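Urquijo Lab Reports Placement Method That Works From Two Views and 50 Demonstrations

February release. For use by trade and technical press.

Urquijo, a robotics research laboratory, has released a method for teaching a single robot arm to pick up soft objects and put them down on a chosen surface in an ordinary kitchen. The method, called Wosik, was trained on 50 demonstrations per task. In a test series of 1026 attempts it completed 961. A technical report and the evaluation logs are available from the laboratory on request.

Wosik addresses a known problem in learned manipulation. A policy that relies on one fixed view loses track of the target when the arm moves in front of it. A policy that relies only on a wrist camera sees the target well at close range but has little information about the rest of the counter. Many systems feed both views to one network and leave the weighting to training. The laboratory found that networks trained this way on small data sets tended to favor one view for the whole motion, including the stages where the other was more useful.

The new method estimates, at each control step, how much each view says about the next movement. The estimate comes from a small separate module trained on the same demonstrations, with no added labels. Its output scales the features from each camera before they reach the policy.

Both views below are from kitchen counter work.

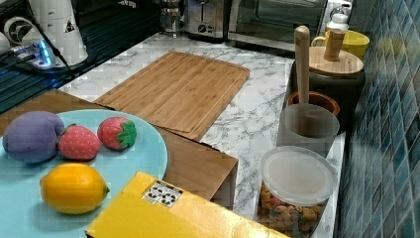
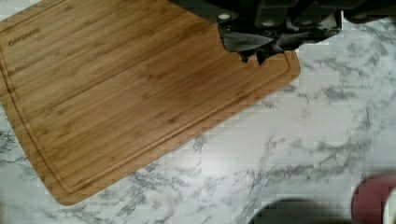

Tasks in the test series used plush fruit and common kitchen surfaces. Soft objects were chosen for a practical reason: they change shape under the fingers, so the position of the object at release differs from its position at grasp. An attempt was counted as complete only if the object came to rest fully on the target surface and the fingers had opened and withdrawn. Objects that landed on a rim or edge were counted as failures, as were attempts stopped by the operator.

Of the 65 failures, 11 were stopped by the operator. The remainder were missed grasps and poor releases, with missed grasps the larger group. Reflections on polished counters were a factor in several of the missed grasps, and the report treats them in a separate section.

The evaluation used Prostovel, the laboratory's existing logging software, which stores both camera streams with joint positions and gripper state on a common clock. Josesik, an engineering firm, supplied the fixtures used to calibrate the arm.

The present version handles one object at a time. It has not been tested on wet items, glassware or objects heavier than the plush set. Work on longer tasks, in which several objects are moved in a given order, is under way at Urquijo.

Requests for the report should be sent to the Urquijo press office and should state whether the logs are also required.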